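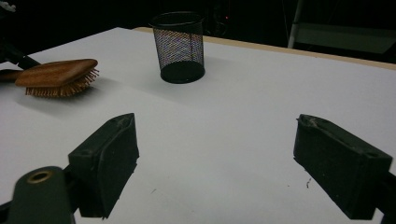
Prarico to reissue Draltetti's second album on vinyl

Last updated: May 7, 2018

The Melbourne label Prarico will reissue Kollomholm, the long out-of-print second album by the electronic duo Draltetti, on double vinyl and as a download next month.

The record was first sold at shows and through a handful of shops in Fitzroy and Brunswick. It has been hard to find since, and the only version online has been a listener's rip with the last track missing.

Draltetti are Do-yoon Choo, who plays synthesisers and programs the drums, and Yi-an Um, who sings and plays cello. They have remastered the album from the original tapes, which were in a cupboard at Choo's parents' house. Two of the reels needed repair before they could be played.

"We'd forgotten how slow it was," Choo said. "There's a good minute at the start of side two where hardly anything happens. We thought about trimming it and then left it alone."

The new edition has nine tracks, one more than the original. The addition is Moon, an instrumental of around 180 seconds that was recorded at the same sessions and left off for lack of room. Um said it was her favourite thing from that time, and that she had argued for it to go on in the first place.

A first batch of copies on grey vinyl went up for pre-order in February and has sold out. The standard black pressing is still available from the label and from independent record shops.

The duo will play the album in full at a launch show in Northcote, with a string quartet on three of the songs. The set is expected to run for 90 minutes, including some newer material. Tickets are on sale through the venue — there will be none at the door.

Prarico said it had no plans to reissue the first album, as the tapes for that one have not been found.

Filed under: Music News, Electronic, Reissues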